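Speaker notes, Teodora Babić, staff session 06/02/2023

Start with the job itself. At Arna, folding used to mean a table and two hands. On the Trindier project it's done with hand-held grippers, so the folding can later be taught to a machine. Pause. Let people look.

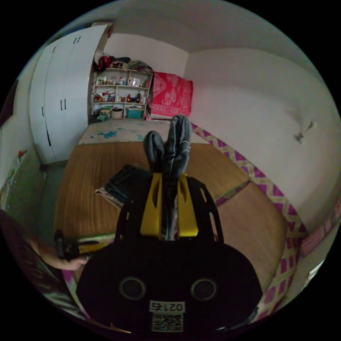 The first change is pace. A bare-handed folder at the Suksawat site got through 113 items a shift. With grippers the count dropped, and the old bonus was tied to the count. We kept paying the old rate until July, then moved to hourly pay. Say this slowly, people always ask.

Second change: wrists and shoulders. Breaks are now every 17 minutes. Read out the complaint from the night crew here (printed sheet, page 2).

Third, who decides what a good fold is. It used to be the shift lead. Now folders mark their own rejects, and Lutoden gets the list.

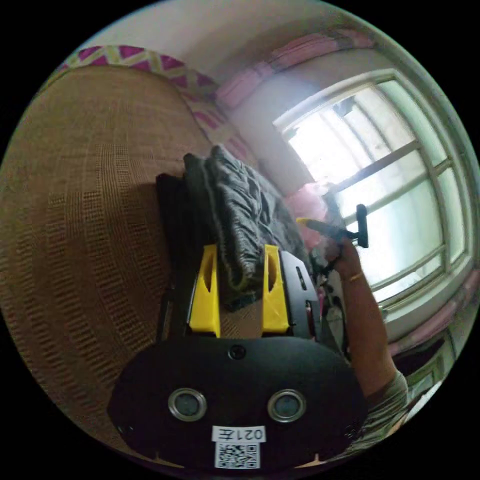

Dark gray fabric between the yellow fingers, woven mat at left.

1752 folds logged so far. Don't promise anything about jobs. Say what we know: no posts cut this year, next year not settled.

Questions. Pay first, then breaks.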